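Operators wanted for washroom cleaning robots – Fliddale site

19/11/2019
By Dorin Sima

Print this page | E-mail this page

Gellent is hiring operators for its training hall in Fliddale. The hall teaches two-armed robots to clean and restock hotel bathrooms. The first hotels on the contract have 3000 rooms between them, and we need people who know what a clean room looks like.

Housekeeping experience counts for more than a technical background. You will guide a robot through short tasks at the sink, mirror cabinet and toilet, stop it when it goes wrong, and write down what happened in plain words. Training takes 30 hours and is paid.

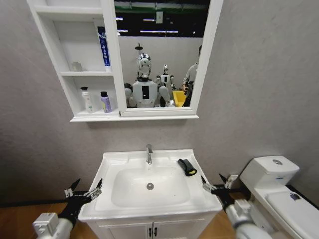

Applicants ask what this does to the jobs of room attendants. At the Fakhoury hotel, where the robots start in December, the 57 attendants keep their contracts. Scrubbing basins and toilets moves to the machines over time. Beds, inspections and anything a guest asks for stay with staff. Some attendants will have longer room lists – that is still being discussed with them, and operators may be asked to sit in.

The work is done standing, and the same task may be repeated 100 times in a shift. You need steady hands, patience and readable notes. Shifts are early or late, no nights.

To apply, send a short letter and the name of one past supervisor to Dorin Sima at the Gellent office in Fliddale. No résumé is needed. Current attendants may apply and keep their seniority if they go back.

Last updated: November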